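What Are Things Made Of?

Look at the things near you right now. There might be a chair, a pencil, a sock, a window. Each one is made of something, and we call that something a material. Metal, glass, plastic, cloth, wood and paper are all materials.

People choose a material for the job it has to do. A window has to let light in, so it is made of glass. A sock has to bend around your foot, so it is made of cloth. A sock made of glass would be a bad sock.

Metal

Metal is strong and hard. Most metals look shiny when they are new, and many of them feel cold when you touch them. Cooking pots, keys, nails and bicycle chains are made of metal.

Metal can get scratched. When hard things slide across it, they leave thin lines behind, and after a few years the shine can look worn and dull. If a metal has iron in it, it can also rust. Rust is a reddish-brown stuff that forms when iron meets water and air. Leave an iron nail in a wet dish and you can see it start in a few days. Paint helps keep rust away because it keeps the water off.

Glass

Glass is made mostly from sand. The sand is melted in a very hot oven and then shaped while it is soft. When it cools, it turns hard.

Most drinking glasses are transparent. That means you can see through them. Glass is smooth and easy to wash, but it is brittle, so it breaks if you drop it on a hard floor. If that happens, stand still and call a grown-up.

Plastic

Plastic can be made in nearly any shape and any color. It is light and water does not soak into it. A plastic cup is good for a picnic because it is easy to carry and does not break as easily as a glass.

Most plastic is made from oil that comes out of the ground. It lasts a very long time, even after it has been thrown away. Use your plastic things again and again before you get new ones.

Cloth

Cloth is also called fabric. It is made of long, thin threads. Some threads come from plants, such as cotton. Some come from animals, such as wool from sheep. Others are made in factories.

Cloth is soft and it folds. You can put it down in one shape and pick it up in another. A glass cannot do that.

Sort It Yourself

You need a big box or bin and some small things from your home. Ask before you take anything from the kitchen.

1. Put everything in the bin.
2. Take out one thing at a time. Feel it. Is it hard or soft? Smooth or rough?
3. Try to bend it a little. Do not bend glass!
4. Hold it up to a window. Does light come through?
5. Put it in a pile with other things that feel the same.

Some things are hard to sort. Scissors often have metal blades and plastic handles. You can make a new pile for things with more than one material, or you can pick the material you see the most of. Tuncay Gezer's class in Fultwood tried this in March and ended up with 4 piles and a long argument over an umbrella.

Words to Know

Brittle: hard, but easy to break.
Fabric: another word for cloth.
Material: what a thing is made of.
Transparent: clear enough to see through.
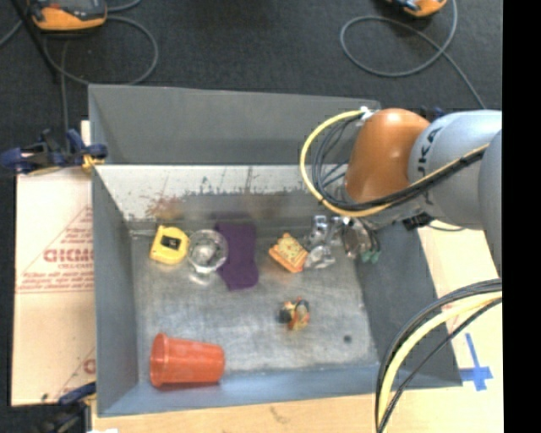 A metal bin with things to sort. Which one is transparent? Which one is fabric? Can you find the tape measure?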